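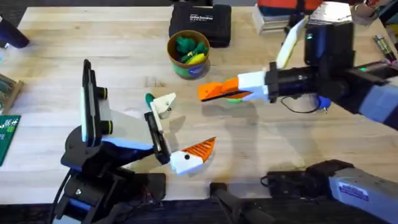 # Household Water Use in Lemidora: Final Report

Submitted May 2, 2021

## 1. Purpose

This report examines how households in the Lemidora neighbourhood used water over one billing period, and whether simple changes in habit could lower demand during the dry months. The work was completed as part of the second-year Environment and Community program.

## 2. Method

A short survey was delivered to 1195 households. Of these, 727 returned a completed form. Meter readings were supplied for 286 of the responding homes, and these form the basis of the figures in Section 3. Households on the Ala side of the creek draw from a separate main and were analysed on their own.

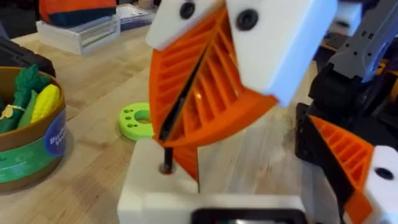

Garden watering was recorded separately from indoor use wherever the household could estimate it. Where no estimate was given, the form was kept but left out of the outdoor totals.

## 3. Findings

Outdoor watering was the largest single use reported in the summer months. In all, 587 households said they watered at least once a week, most often in the early evening. Homes along Ghorbani Street reported less outdoor use, and many of their yards are paved.
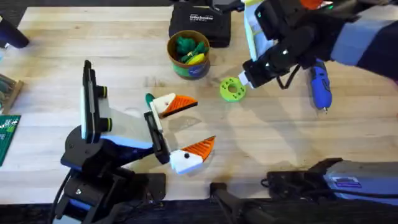
Does a smaller yard always mean a smaller water bill? The survey suggests otherwise, as several homes with little or no garden had high readings, and most of these were older houses with five or more people.

Leaks were harder to assess. Few respondents had ever checked their meter overnight — a test that takes little effort and was explained on the back of the form.

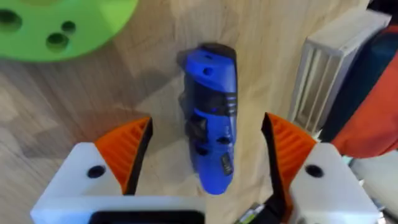

Responses from the Eritz apartments were limited, as tenants there do not receive individual bills. Their answers on shower length and laundry are included in the appendix but were not compared with meter data.

## 4. Recommendations

1. Include the overnight meter test with each October bill.
2. Encourage watering before sunrise in the dry months.
3. Repeat the survey with separate questions for apartment tenants.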